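Deltum Moves Component Sorting to Robot Arms at Its Repair Depot

December | By Natália Louro, Deltum Communications

Deltum, which refurbishes power supplies and motor controls for industrial customers, has put robot arms to work on the sorting of loose electrical parts at its Yordanov Street depot. The installation was planned with the integrator Zorton and took six weeks, including operator training.

Parts recovered from returned units were previously sorted by hand at two benches. The depot handles 159 part types. Under the new arrangement, parts travel on a long belt conveyor and are picked by arms with parallel grippers. Parts the system cannot classify are set aside for an operator.

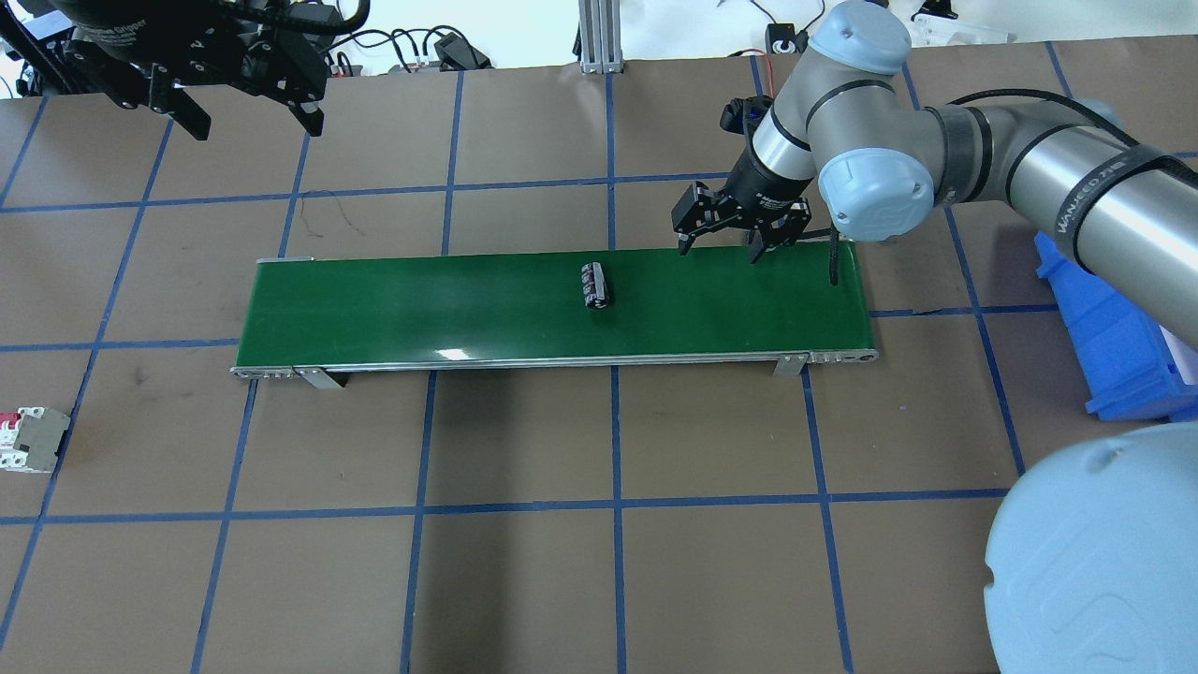 Robot arm and gripper over the green conveyor belt, with a small cylindrical component on the belt.

Gripper force and approach height are set per part type. Cylindrical parts required the most adjustment, as they can roll when the belt stops. Belt speed was reduced during commissioning and has been kept at the lower setting.

"Hand sorting took up almost 40 hours of bench time a week," said Sunil Bepari, depot operations manager. "Those hours now go to testing and rework, where we have had a backlog."

No positions were eliminated. Sorting staff have been reassigned to electrical test and to exception handling, which covers unclassified parts, gripper checks and the entry of new part types. Both roles carry the depot's technician pay grade. Operators can stop the cell at any time and do not need a supervisor's approval to restart it after a routine stop.

Gayan Weerasinghe, a former bench sorter, now maintains the part library. "Most of my day is deciding what goes in which group," he said. "I handle far fewer parts than I did."

Deltum will review error rates and operator feedback before deciding on a similar cell at its Sulla site.

Media contact: Natália Louro, Deltum Communications

This site uses cookies to measure traffic and remember your preferences. Accept all | Manage settings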